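Category: Project Reporting -- Drawer Cell

Progress report to Perorier, June
Prepared by Lewis Gunn, Cladolbridge

Setup of the drawer cell continued this period. Wrist camera alignment was checked against the drawer and 19 of 28 scheduled maintenance items are closed.
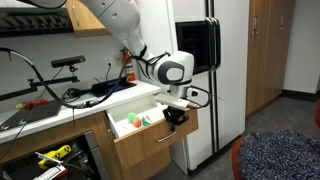
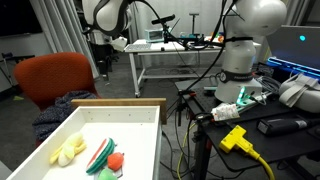
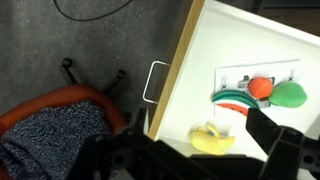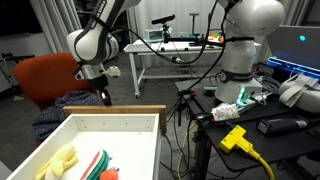 Drawer cell, with plush fruit in the open drawer in the second, third and fourth views.

Cable rerouting at the wrist remains outstanding -- parts are on order.

Related reports
Pirirance cell: gripper servicing
Rey: spare parts budget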